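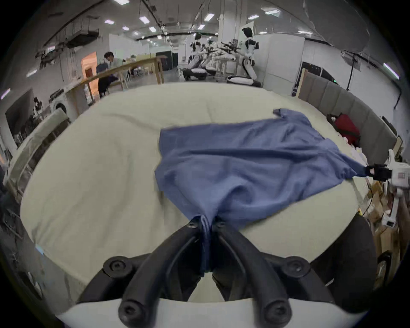 Frequently asked questions: Statberg Ilska smartphone

Last updated April 12, 2023

These answers apply to all Ilska handsets sold through Statberg and its authorised retailers. Customers with an Ilska supplied by a mobile network should read them together with the terms of that network.

Ordering and delivery

When can I order the Ilska?

Orders are open now on the Statberg website and in participating shops. Orders placed before the stock date shown at checkout are treated as pre-orders and are sent out in the order in which payment was received.

Can I change the colour or storage size after ordering?

Changes may be made until the order status reads "Preparing". After that point the handset must be delivered and returned in the usual way before a different version can be supplied.

Will I be charged at once?

Card payments are authorised when the order is placed and collected on dispatch. If the authorisation lapses before dispatch, a new one will be requested by email and must be approved within 72 hours. Orders not approved within that period are cancelled.

Can a handset be collected from a shop?

Yes. There are 318 collection points, listed at checkout by postcode. Please bring the order confirmation and a form of photographic identification. Handsets cannot be released to another person unless that person has been named on the order.

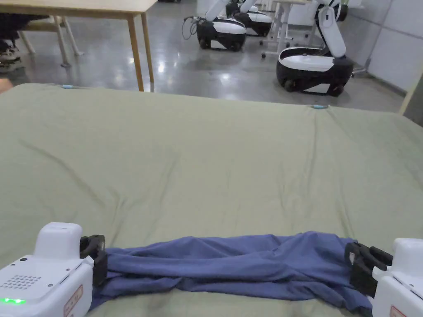 Setting up and moving your data

Can I transfer my contacts and photographs from an older phone?

The Alero transfer app is installed on every Ilska. It copies contacts, messages, photographs, calendar entries and most settings from other handsets running a recent version of Android. Contacts, photographs and calendar entries can also be copied from an iPhone. Paid apps cannot be moved between the two systems and must be bought again.

How long does a transfer take?

This depends on the amount of data and on the connection. A cable is quicker than wi-fi. Both handsets should be charged to at least 80 per cent before the transfer is started, and neither should be used for calls until it has finished.

Does the Ilska accept two SIM cards?

The tray holds one nano-SIM. A second number can be added as an eSIM if the network supports it. Both lines can receive calls, but only one can be used for mobile data at a time.

I have an Ilska case from last year. Will it fit?

No. The camera housing has been moved and the side buttons are lower. Cases made for the current model carry the letter K on the packaging.

Battery and charging

Is a charger supplied?

A USB-C cable is supplied. The mains adaptor is sold separately. Adaptors from earlier Statberg handsets may be used but will charge the battery at the slower rate.

What does "Battery protection" do?

When this setting is switched on, charging stops at 80 per cent. It is intended for handsets that are left on charge overnight or used at a desk for most of the day. It may be switched off at any time under Settings, Battery.

Software updates

For how long will the Ilska receive updates?

Security updates will be issued every month until November 2027. Major system updates are announced separately and may reach some networks later than others.

Why has my handset not received the latest update?

Updates are released in stages. Please check that the handset is connected to wi-fi and has at least 4 GB of free storage. Handsets enrolled in the Kaushik test programme receive updates on a different schedule and should leave the programme, under Settings, About phone, before requesting the public version.

Will an update erase my data?

Updates are designed to leave personal data in place. A backup is nevertheless recommended beforehand. Statberg is unable to recover data lost from a handset that has not been backed up.

Repairs and returns

How do I report a fault?

Please use the repair form in your Statberg account. The serial number and proof of purchase are required. Accidental damage is not covered by the guarantee, and a quotation will be sent for approval before any paid work is carried out.

Whom should I contact if I am not satisfied with the outcome?

Complaints may be addressed in writing to Zbigniew Ostrowski, Head of Customer Relations, at the address given on your invoice. Please quote the repair or order number in all letters.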